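원목 식탁 오일 마감, 컵자국이 계속 생기는데 다시 발라야 하나요?

분류: 집수리/가구 > 목재 관리
답변 3

질문
이사오면서 Tavitden에서 식탁을 샀어요. 밝은색 나무고 오일 마감이라고만 들었고 무슨 오일인지는 설명서에 없음. 처음엔 물 떨어지면 동글동글 맺혔는데 요즘은 그냥 스며드는 느낌이에요. 찬 컵 올려두면 동그랗게 자국 남고 몇 시간 지나면 흐려지긴 하는데 완전히는 안 없어져요.

집에 Rananex 하드왁스오일 쓰다 남은거 한 통 있어요 (전 집 선반 칠할때 쓴 것). 이거 위에 덧발라도 되는지, 아니면 사포로 다 밀고 해야 하는지 궁금합니다. 사포질은 한 번도 안해봤고 기계도 없어요. 아파트라 먼지도 걱정...

그리고 색이 진해지는건 싫어요. 지금처럼 밝은 결이 그대로 보이는게 좋아서 산거라서요. 상판 상태는 참고하세요.

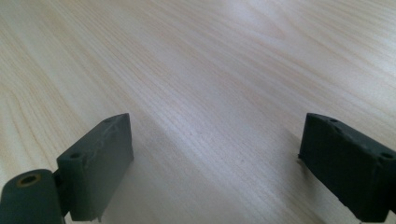

추가로 적습니다
- 원래 마감이 오일인지 바니시인지 확인하는 방법 있나요? 판매처는 전화를 안받음
- 애가 있어서 냄새 심한건 곤란해요
- 12월인데 지금 해도 되나요, 봄까지 기다려야 하나요
- 예산은 별로 없음. 업체는 안부를거예요

답변 1 (채택됨)
일단 마감 확인부터요. 상판 말고 밑면 구석에 물 한 방울 떨어뜨리고 기다려보세요. 밑면은 마감을 안한 제품도 있으니까 다리 옆면도 같이 해보시고. 물이 그대로 맺혀있으면 도막이 있는거고, 색이 진해지면서 먹으면 오일이거나 오일이 다 빠진 상태예요. 바니시면 위에 오일 발라봤자 안먹고 끈적거리기만 합니다. 이건 꼭 먼저 하세요.

오일이 맞으면 전부 밀 필요 없어요. 손사포로 충분합니다. 기계 없어도 되고요.

순서는
물걸레로 닦고 하룻밤 말린다. 세제는 중성으로 조금만.
240방으로 결방향으로만 가볍게. 절대 동그랗게 돌리지 마세요, 밝은 나무는 오일 먹으면 그 자국이 다 올라와요.
먼지 털고 마른걸레.
오일을 아주 얇게. 천에 묻혀서 문지르듯이.
15분쯤 뒤에 남은거 싹 닦아내기. 이걸 안하면 끈적이는게 몇주 갑니다.
다음날 한번 더. 총 2번이면 되고 많이 먹는 나무면 3번.

색은 솔직히 투명 오일도 조금은 진해져요. 물에 젖었을때 색이 대충 완성색이라고 보시면 됩니다. 그게 싫으면 흰 안료가 약간 들어간 제품이 따로 있어요. Tabrizi에서 나오는 밝은색용 써봤는데 젖은 느낌이 덜했어요. 대신 얼룩지기 쉬워서 밑면에 시험 필수.

오일 묻은 천은 뭉쳐서 버리지 마세요!! 저절로 불붙을수 있습니다. 물에 푹 적셔서 펴 말린 다음에 버리세요.

계절은 12월도 괜찮아요. 난방 되는 집이면. 근데 마르는게 느리니까 4일은 식탁 못쓴다고 생각하세요. 그 전에 뜨거운 그릇 올리면 또 자국 남아요.

작업할땐 물건은 다 내려놓고, 쓰는 동안에도 그릇이나 통은 오래 한자리에 두지 마세요. 밑에 습기가 차면 그 자리만 하얗게 뜨고, 햇빛 드는 자리면 그 부분만 색이 달라져요.

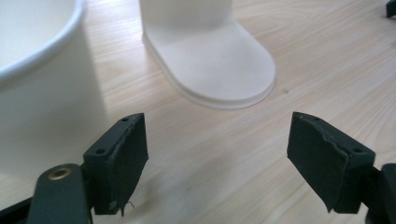 답변 2, Nelu Barbu
저는 생각이 좀 다른데요. 컵자국이 몇 시간 지나 흐려지는 정도면 사포 안해도 됩니다. 먼저 다리미로 해보세요. 마른 면 손수건 깔고 제일 약한 온도, 스팀 끄고, 몇 초씩만 댔다 뗐다. 저희집 식탁은 그걸로 거의 없어졌어요. 그다음에 오일만 얇게 한번.

쓰다 남은 오일은 언제 딴건지가 중요해요. 위에 막이 생겼거나 젤리처럼 굳은게 있으면 그냥 버리세요. 저 그거 아깝다고 걸러서 썼다가 한 달을 안말라서 결국 다 닦아냈음. 오일 닦는데 하루 다 갔습니다.

사포 240방도 좀 거칠다고 봐요. 저는 320 추천. 특히 무늬목이면 겉이 얇아서 세게 밀면 밑에꺼 나와요. 원목인지 무늬목인지는 모서리 보세요. 윗면 결이 옆면으로 이어지는지.

└ 질문자
모서리 봤는데 애매해요ㅠㅠ 옆에 띠 같은게 둘러져 있는거 같기도 하고. 밑면 물방울은 먹었어요. 그럼 오일 맞는거죠?

└ Nelu Barbu
띠가 있으면 무늬목일 가능성이 커요. 그럼 사포는 하지 마시고 다리미 + 오일만. 그리고 밑면만 보지 말고 윗면 구석도 한번 떨어뜨려 보세요. 밑면은 원래 아무것도 안바른 경우가 많아서 그걸론 몰라요

답변 3
Tradix에서 파는 식탁 매트 까세요 투명한거. 그게 제일 편함

└ 질문자
투명매트 밑에 물 들어가면 더 심하다던데요..

└ 답변 3 작성자
아 그건 그렇긴해요. 저는 밤에 걷어놔요

└ 질문자
윗면 구석도 먹네요. 다리미부터 해보고 남은 오일은 열어보니까 막이 껴있어서 새로 살게요. 작은 통으로 사면 식탁 하나 두 번 바를 양 되나요?

└ 답변 1 작성자
작은거 충분해요. 얇게 바르면 남습니다. 무늬목이면 제가 쓴 240방은 무시하세요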